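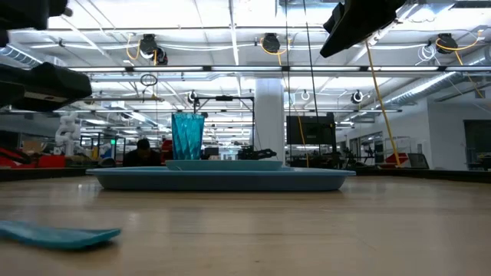 The label in Butia wrote back that the record was too long by one song, and that the song was the fourth.

The engineer read the message twice and opened the session. The fourth song ran six minutes and was the only one on the album recorded live to two tracks, in the old grain store at Rarau, with the singer standing four meters from the drums. It could not be remixed. It could be trimmed at the head, faded at the tail, or left alone.

He loaded the album sequence and muted track four. Track three ended on a held organ chord in D. Track five began with a kick drum and nothing else. With the fourth song gone, the chord ran straight into the kick and the kick sounded small. He put in two seconds of silence. He tried three. At three seconds the kick was the right size again, but the album now had a hole in it, and a listener would look at the player to see if it had stopped.

He wrote this down in the log, which he kept in a spiral notebook beside the console. The log for the album had reached page 62. Most of the entries were levels.

The singer called in the afternoon. She had received the same message.

"Can you hear it without the song?" she asked.

"I have it up now."

"And?"

"There's a level problem at the top of five."

"That can be fixed."

"Yes."

She waited. He could hear a bus on her end, the door and then the air brake. She said that the label had paid for the mastering and for the pressing, and that 26 of the 200 test copies had already gone to radio without anyone asking her. The radio copies had the fourth song on them. She thought that was a kind of argument, but she did not know for which side.

He told her the side lengths. With the song, side A came to 24 minutes, and the cutting house would have to bring the level down by two decibels to fit the groove. Without it, side A could be cut hot. The label liked hot records. The singer said she knew what the label liked.

"What does two decibels sound like?" she asked.

"Like someone moved the speakers back a step."

"That's all?"

"That's all. Also more surface noise, because the music sits closer to it."

She said she would call again in the evening and did not.

At eight he pulled the raw files from Rarau. There were five takes. The first had a fault in the left channel. The second and third were complete and correct. The fourth was the one on the album. He had chosen it in a few minutes a year ago and had not listened to the others since.

He played the third. It was shorter by forty seconds. The drummer had kept strict time, and the singer had come in on the beat at every verse. All the words were there. He checked the length against side A and found that the level would only have to come down by half a decibel. He listened a second time on the small speakers and a third time on headphones.

Then he played the fourth take from the beginning. Before the first verse there was a gap where the singer should have come in and had not. The drummer went around again, slightly slower, and she came in late, with the pitch a few cents under. The microphones had picked up the roof. From there the tempo never recovered. By the last verse it had dropped four beats per minute, and the band was following her down.

He measured the gap. It was 1246 samples longer than the bar.

He wrote the number in the log. Below it he wrote the two options for side A, with the level for each, as he would have for any client. He put the third take in a folder named Mbwambo, after the street the studio was on, where he kept all the material that was in good order and would not be used.

The message to the label took him most of an hour. It said that the album had been sequenced with the fourth song in place, that track five depended on it, and that side A would be cut two decibels down. It asked for the lacquers to be booked at Baver for 16th October. He copied the singer.

Her answer came first. It said, "Was I late?"

He looked at the log.

"Yes," he wrote, and went to shut down the console, left to right, monitors first.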